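Inlow

September 23, 2024

Sausages, cubes and a very patient microwave

I promised myself I'd write something the moment the grippers were properly working, and then of course I kept finding one more thing to fiddle with, so this post is a good few weeks later than I meant it to be. Put the kettle on, it's a long one.

For anyone who hasn't been following along, the project is called Trurum (I had to call the folder something) and the idea is to teach a small arm to do a handful of kitchen jobs at home. I started reading up on it last December, when it was too cold and dark to do anything in the garden, and I came away convinced that the arm was the least of my worries. What I needed was examples, lots of them, of the jobs being done properly. So before building anything that moves by itself I've been building a pair of grippers that I hold in my own hands. You do the job with them, slowly and a bit clumsily, the cameras record it, and later on the arm gets to learn from all that.

The fingers are grey plastic and they've been through more versions than I'd like to admit. The first lot had blunt ends, lovely for picking up a sponge and hopeless at getting under the rim of a plate. The current ones come to a point. I was worried they'd be too delicate, and I did snap one on a drawer handle in the first week, but I thickened the root of the finger and they've held up since. The dark pads on the inside make a huge difference too! Before I had those, anything with a bit of shine to it simply slid away from me.

Then there are the cubes. Each gripper has a white cube on it with square black patterns on the faces, and the software uses those to work out where my hands are and which way they're pointing. I printed my first set on glossy paper, and the glare under the kitchen light was dreadful. Matt paper sorted it. I also managed to put one face on upside down and spent an entire evening wondering why my left hand was apparently facing backwards. If you're making a set yourself, write a little "up" in pencil on the back of every square before you reach for the glue.

The software side is Barros, which is what I've called my own pile of scripts. It takes the recordings, throws out the bits where the markers go missing, and lines up whatever is left. At the last tally I had 2,244 clips on the drive, and 860 of those were good enough to keep. That sounds like a terrible return, and I did have a bit of a sulk over it, but a lot of the early ones were me learning how to hold the things. The most recent batch was 402 clips and I kept nearly all of it, so I'm choosing to be cheerful.

Microwave jobs have been the big push this month. Open the door, put a plate in, close the door, open it again, take the plate out. You'd think it would be the dullest thing in the world and to be fair by the time you've done it 40 times in an afternoon it rather is. But it's a lovely test, with a door that swings, an opening you mustn't bump, and something on a plate that would much prefer to roll off it.

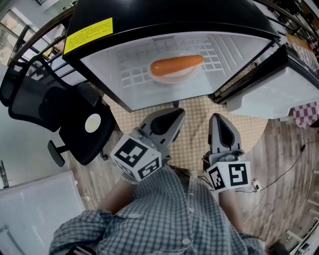 Sausage on the plate, both grippers at the ready.

The trick, as far as I've found one, is to keep your elbows in and go more slowly than feels natural. I rush when I'm bored and the clips from the end of a session are always the scrappy ones, so I now stop for a cup of tea whether I think I need it or not. Leaning in too far is my other bad habit. My own sleeve drifts over a marker and Barros loses the hand completely.

Cables are still a nuisance. There's a wire trailing off the right gripper, and I'd love to clip it along my forearm somehow, but everything I've tried either pinches or comes loose the moment I turn my wrist. Suggestions very welcome in the comments, particularly from anyone who has done this sort of thing with long sleeves.

Next up is Endus, my name for the arm itself, currently in several boxes and missing a bag of screws that I'm sure I put somewhere sensible. I want to get the shoulder joint together before I record anything else, and I still need to decide whether it's being bolted to the worktop or to a stand of its own. I'm leaning towards the stand. I'll post the drawings once I've measured everything again.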